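Orow Household Handling Project
Progress report to the Fairweather Fund
Prepared by Candela Pacheco, project lead
Mar 28, 2023

Dear Trudy and everyone at Fairweather,

Thank you for your patience with this one. I know it comes to you later than we promised, and I know from Trudy's last message that you had already heard a little about the trouble with the grippers. I would much prefer that you hear the whole of it from us, so I am going to spend most of these pages on the fault and keep the happier news for the end (there is some, I promise!).

As you will remember, this stage of the work is all about small everyday things on a household table. Our operators hold a gripper in each hand, pick things up, turn them over, put them down again, and the recordings become the lessons our software learns from. We had planned for 500 good recordings by the end of this stage, and for the first while we were moving along so nicely that Telmo Llorente had begun to talk about finishing early. I should have knocked on wood.

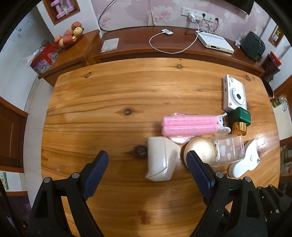 The first sign of trouble was a small one. Ngaio Halliday was going through recordings one evening and noticed that the finger position in the log didn't agree with the fingers in the video. The video showed them closed on an object, and the log said there was still a gap between them. It was only a few millimeters, and she put it down to a bad start-up, marked the recording and went on. Then she found another, and another after that, and by the time she called me over she had 17 of them in a list and a very long face.

What we had was a slipping position sensor in one of the two grippers. The sensor reads how far open the fingers are by following the turning of the linkage, and it is held to its shaft by a tiny set screw. With all the opening and closing, the screw had worked itself a little loose. Most of the time it still turned with the shaft, so the numbers looked fine. When an operator squeezed hard on something stiff, though, the sensor stayed behind, and from then until the next restart every reading was off by that much. Soft or light things hardly bothered it at all, and I think that is why it got past us for as long as it did.

I want to be plain about our own part in this. We had a start-up check, which asks the operator to close the fingers fully and look for a zero. We did not have a check at the end of a session. A gripper could pass in the morning, slip before lunch and be restarted after lunch with a clean zero, and the recordings in between would go into the pile with nothing to mark them. Chidubem Haruna had suggested an end check back in October, and I put it off to save the operators a few minutes. That was my decision and it was a poor one, and I have told him so.

There was a safety side to it as well, and I don't want to tuck it away. Some of what we handle is electrical, chargers and adapters mostly, and an operator who is told the fingers are still open will naturally squeeze harder. In one session the housing of an adapter was cracked along its seam. It was not plugged in, and our rule has always been that nothing on the table is connected to the wall, so no one was hurt or in danger of a shock. Even so, it gave us all a bit of a turn. We stopped every session with hard-cased items that same afternoon and did not start again until both grippers had been opened up and looked over. 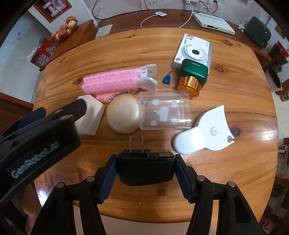 Telmo took charge of the repair. He cleaned the shaft, put in a new screw with thread-locking compound, and then did the same on the other gripper, which had shown no fault but has the same screw in the same place. He also drew a thin paint line across the screw head and the collar, so anyone can see at a glance if it has moved. It's an old mechanic's habit that he learned from an uncle, and I am a little embarrassed at how well it works for the price of a paint pen. We wrote to Ornonik, who supplied the sensors, and they have been kind and quick about it. They are sending 8 spares with a flat cut into the collar so the screw has something to bite on.

Meanwhile Ngaio and Chidubem went back through everything recorded since the last full calibration. Chidubem wrote a short tool, which he has named Cloltix for reasons he will not share with me, that compares the finger gap in the video with the gap in the log and flags any recording where the two part ways. It found all of the ones Ngaio had caught by eye and 13 more that she hadn't. The whole lot has been taken out of the set. We thought hard about correcting the numbers and keeping them, but we couldn't say for certain at what moment each slip had happened, and I would sooner hand you a smaller set that we trust.

As for how we work now, every session ends with the same closing check it begins with, and if the two readings don't agree the session is held back until someone has looked at it. The paint lines are looked at each morning. Operators have a limit on squeezing time with anything hard, and they have been told very firmly that stopping to ask is never a nuisance. Anything with a cracked or loose housing goes straight into the discard bin by the door.

Now the better news. Sessions with hard-cased items are running again and the closing checks have agreed every time so far. The operators have grown very handy at working close together at one table, and the two-handed tasks, which I had worried about the most, are coming along beautifully. We expect to reach the full number with a delay of three weeks, and we are not asking for any more money. The repair and the lost time both fit within what we had set aside for equipment.

I would be very glad of a call once you have had a chance to read this, and Trudy, if you would still like to come and try the grippers yourself, the offer stands and there will be coffee. Telmo asks me to add that he has photographs of the worn screw, greatly enlarged, should anyone at Fairweather wish to see them.

With warm thanks from all of us,

Candela Pacheco
Orow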